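Search this site Go

Resealing the kitchen counter, 4/7/23

The Lastovell sealer I put down two years ago had stopped beading water near the sink. I stripped it with Ayele cleaner and let the stone dry overnight. Mitiku Tefera lent me his moisture meter, which read the same at both ends. 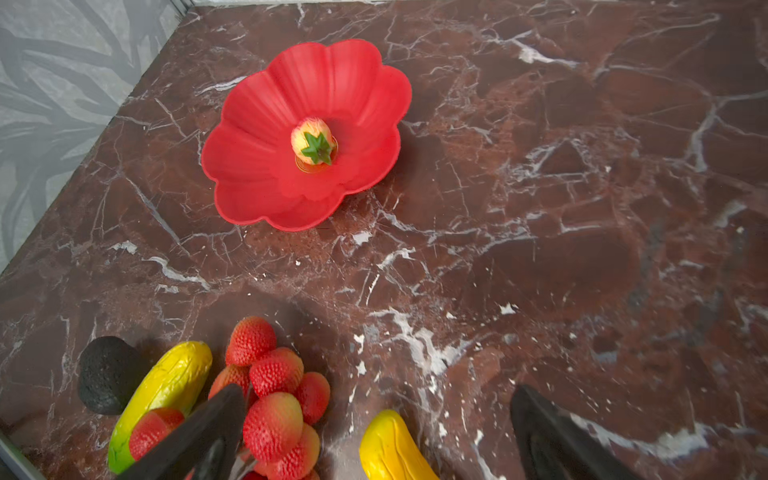
Application was two thin coats, wiped off after 10 minutes each. The label says 5. At that time the residue was still tacky and dragged on the cloth. Full cure is over 2 days, so no lemon juice or vinegar until then.

2 comments
5 shares

Recent posts
Descaling the Skultberg kettle
Mornurard grout, second try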